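Dodville Laundry Room Users' Group
Minutes, January meeting, 7:00 p.m.
Chair: Fidel Bustos

1. Minutes of the last meeting approved with no changes.

2. Towels. The group went over how towels are folded before they go on the shelf. Agreed that each towel is held up by the two top corners and let hang before the first fold. The red ones count as bath towels.
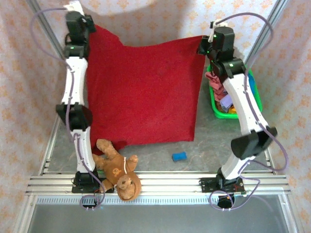
Bustos asked whether hand towels needed the same treatment, and said he would sooner see them folded flat on the table. Left as each person prefers.

3. Work surface. The gray top stays for another year. A quote from Louro for a new one came to $1,216 and was turned down. Red items may be laid straight on the top -- no cover sheet needed.
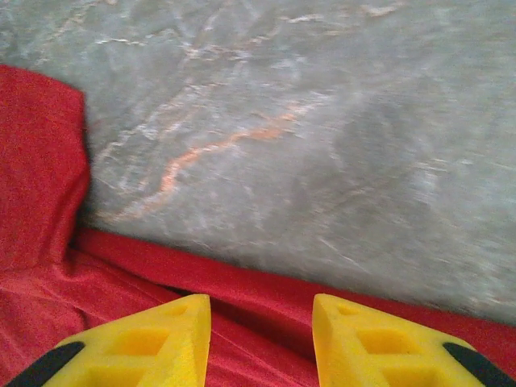
Item 3: red fabric on the gray surface

4. Baskets. One green basket per load. Mixed colors are fine for folding but are to be sorted before washing. Small pieces tend to end up at the bottom and get missed.

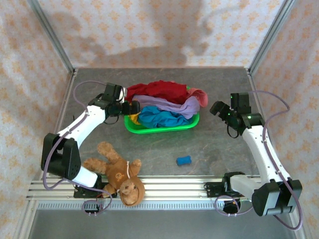

Baskets are to be emptied all the way before the next load is brought in. Toys stay out of the basket and go back to the play corner at closing. Two more baskets to be ordered from Cliteck, limit $200.

5. Pink fabric. Wrinkled pieces get shaken out and smoothed by hand first. Ironing only on request. 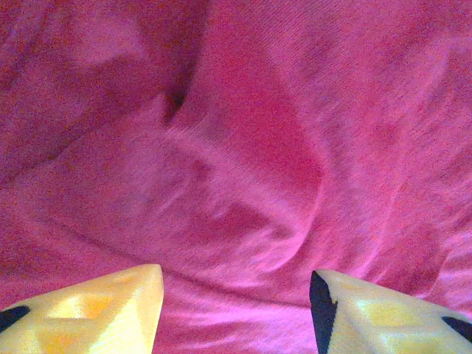

Item 5: pink fabric, wrinkled

6. Other business. Locker 731 still has no key. Carried over.

Closed 8:10 p.m.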